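Wakard Hand Gripper, foam pad version

Price: 3,680 kr, without camera
Delivery: from stock in Brekke, usually the same week

The Wakard is a two-finger gripper which you hold in your own hand. Many customers buy it to test a finger shape before they mount anything on an arm, and others use it for recording demonstrations. Both fingers are open arms with brass grommets, so the pads can be changed with one screw and a small key.

This version comes with black foam pads. We also sell the same fingers with smooth silicone pads, and the question we get most is which one to choose. Torbjørn Sundqvist in our workshop in Gristby compared them in February with thin paper goods, flat sachets and small cartons.
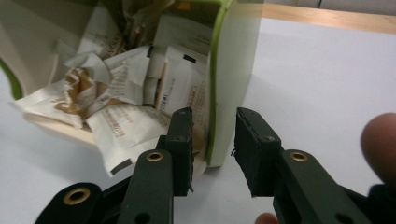

Foam pads in front of the tipped box of paper packets. The left pad is the narrow one.

On paper the foam was better. It gives a little when the fingers close, and a flat sachet stays straight between the pads. In 57 picks with foam he dropped 2. With silicone he dropped more, mostly when the packet was standing against the wall of the box and only one corner was free. For glossy cartons we would still choose silicone - the foam has less hold there.

Please note that foam is a wearing part. The edges become frayed with use and threads can come loose. This does not change the grip at first, but replace the pad when the foam no longer springs back. Do not wash it with solvent.

In the package:
Gripper with dark green fingers
Foam pads, 3 pairs
Key for the pad screws

Camera bracket is ordered separately. For questions about fitting to the Tastby arm, write to Siv Halvorsen in customer support and tell her which wrist plate you have.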